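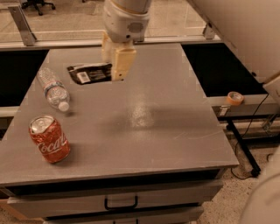
My grandmother never once left the house without something to eat in her bag, and I used to think it was the most embarrassing thing about her. Now I'm forty-four and I've become her, only worse. Give me a train ride longer than an hour and I'll spend the evening before it packing food like I'm crossing a mountain range. The bare minimum, the kit I won't even go to the mailbox without, is a clear plastic bottle of water with a white cap. Everything else is negotiable and depends on my mood, the season and whether there's any cheese left.

I took the night train up to Drakent last February with my friend Oda Vik, 662 miles with a change at Basteck, and we'd agreed to split the food between us. Big mistake! Oda brought one pear. One! She said she'd assumed there would be a dining car, and there was, in the sense that a man named Rikard stood behind a counter and told us the soup was finished. I had boiled eggs, rye bread, a jar of pickles, half a roast chicken and a slab of my mother's almond cake wrapped in a dish towel, and by midnight we were sharing it with the whole compartment.

And this is what I love about train food, I think. You can't eat a chicken leg across from a stranger without offering him one. Our stranger was Hrvoje Radulović, a retired piano tuner on his way to see his new granddaughter, and he pulled out a paper bag of dried figs and a folding knife and went to work on my bread as if he'd known us for years. He told us he'd tuned 1382 pianos and hated the sound of maybe 12 of them. (One was his sister's. She still doesn't know.)

I do have rules, for what they're worth. Eggs get peeled at home. Nothing with sauce, and I say that as a woman who once wore a lasagna from Basteck to the coast. Bring salt in a twist of paper. Chocolate goes in a coat pocket only if you want to drink it. Fish is between you and your conscience, but the windows on those new cars don't open, so please think of me.

We pulled into Drakent a little after seven, with snow on the platform and crumbs all down my sweater. Hrvoje kept the pickle jar — I'd insisted — and Oda, who had eaten more cake than anyone, was already asking where we could get breakfast. She still had the pear.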